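주방용품 업체 돈디다우, 식기 건조대 부품 무상 교환 실시

주방용품 업체 돈디다우가 자사 식기 건조대 '바스타' 시리즈의 받침 부품을 무상으로 교환해 준다고 2024년 5월 9일 밝혔다. 대상은 올해 1월 이후 판매된 바스타 2단형과 바스타 슬림 두 모델이다.

회사 측은 고객센터에 접수된 문의를 검토한 결과, 건조대 다리 끝에 끼우는 고무 받침이 쉽게 빠지는 현상을 확인했다고 설명했다. 받침이 빠진 상태로 그릇을 많이 올리면 건조대가 한쪽으로 기울 수 있다. 지금까지 다친 사람이 있다는 신고는 접수되지 않았으며, 건조대 본체의 강도에는 문제가 없는 것으로 파악됐다고 회사는 덧붙였다.

교환 신청은 돈디다우 홈페이지와 전화 고객센터에서 할 수 있다. 구매 영수증이 없어도 제품 바닥면에 찍힌 제조 번호를 입력하면 된다. 신청이 접수되면 새 받침 한 벌이 우편으로 발송되며, 배송에는 영업일 기준 15일이 걸린다. 기존 부품은 회사로 돌려보낼 필요 없이 가정에서 버리면 된다.

받침을 직접 갈아 끼우기 어려운 소비자는 제품을 가까운 매장으로 가져가면 된다. 돈디다우는 생활용품 매장 '프라도'의 전국 21개 지점에서 교환 작업을 대신해 주기로 했다. 매장 교환은 예약 없이 가능하지만, 지점에 따라 부품이 일찍 떨어질 수 있어 방문 전에 전화로 재고를 확인하는 것이 좋다.

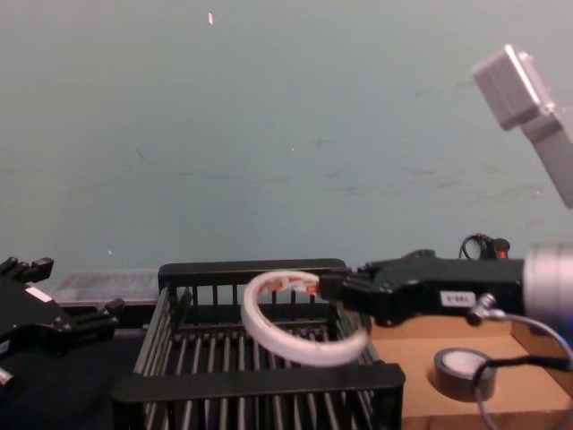 검은색 식기 건조대.
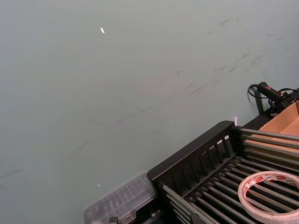
새 받침은 부품 업체 티쿠나리가 공급한다. 기존 받침은 다리 끝에 눌러 끼우는 방식이었으나, 새 제품은 안쪽에 돌기를 넣어 다리의 홈에 걸리도록 설계를 바꿨다. 회사는 다음 생산분부터 같은 받침을 기본으로 장착하고, 포장 상자에 개선품임을 알리는 표시를 넣을 계획이다.

교환품을 받기 전까지는 제품을 계속 써도 되지만, 받침이 헐거워졌다면 무거운 냄비나 유리그릇은 올리지 않아야 한다. 이미 받침이 빠져 없어진 경우에는 새 부품을 끼울 때까지 사용을 멈추는 것이 안전하다. 회사는 임의로 접착제를 발라 받침을 고정하면 새 부품이 맞지 않을 수 있으니 삼가 달라고 당부했다.

환불을 원하는 소비자도 있을 것으로 보고 별도의 절차를 마련했다. 구입한 지 두 달이 지나지 않은 제품은 구입처에서 전액 환불받을 수 있다. 온라인 쇼핑몰에서 산 경우에는 해당 쇼핑몰의 반품 메뉴를 이용하면 되고, 반품 배송비는 돈디다우가 부담한다. 다만 물받이나 수저통 등 구성품이 빠져 있으면 그만큼의 금액이 환불액에서 제외된다.

선물로 받았거나 중고로 산 제품도 부품 교환은 똑같이 받을 수 있다. 이 경우 환불은 적용되지 않는다. 음식점이나 급식 시설처럼 여러 대를 한꺼번에 쓰는 곳은 홈페이지의 사업자용 신청서를 따로 작성해야 한다. 신청서에는 모델명과 제조 번호를 제품마다 적고, 부품을 받을 주소와 담당 부서 연락처를 함께 기재한다.

이번 조치는 바스타 시리즈에만 해당하며, 벽에 거는 선반형이나 싱크대 위에 펼쳐 쓰는 접이식 제품은 받침 구조가 달라 대상에서 빠졌다. 모델명을 잘 모르는 소비자는 홈페이지에서 제조 번호를 조회해 대상 여부를 확인할 수 있다. 전화 고객센터는 평일 오전 9시부터 오후 6시까지 운영하며, 점심시간에는 상담이 중단된다.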